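Sarport > Teaching by hand > Room checks > Hand-held grippers

Pre-session check, hand-held grippers, bedroom tasks
Checked by Gemma Pagano, Monday, September 14, 2026
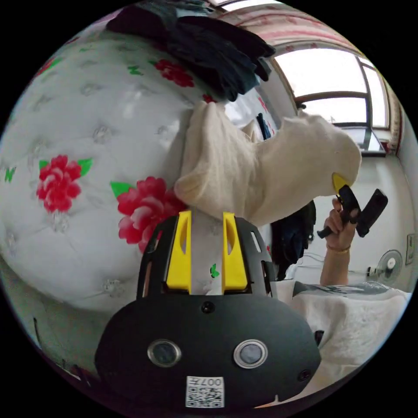 Done before first demo, both grippers. Comments where needed.

Fingers tight, no cracks at the slots - OK
Side plates, screws - OK, one nipped up on the left unit
Lenses wiped - OK. Use the cloth in the tin, not your sleeve
Code sticker flat and readable - OK
Jaw opens and shuts fully - left OK, right a bit stiff. Reported to Wanpen
Floor clear both sides of bed - NO at first, shoes moved, now OK
Cables off the walkway - OK
Bracelets, watches, loose sleeves - ask each demonstrator, snag risk on soft items
Wrist breaks - every 2 folding runs, not when you feel like it
Free memory - OK, last saved run is 1,289
Stop word agreed betwen both people - OK

Passed with comments. Stiff jaw to be looked at before the next sock and jumper runs.

Comments
Wanpen Nuchit: Right jaw cleaned, fluff in the slide. Try it now
Jaruwan Siriwan: same fault in July, same unit I think
Pornthip Rojanasak: can we add batteries to teh list please

Related
Drerside kitchen room check
Remote arm check, Onsri
Merneo gripper spares list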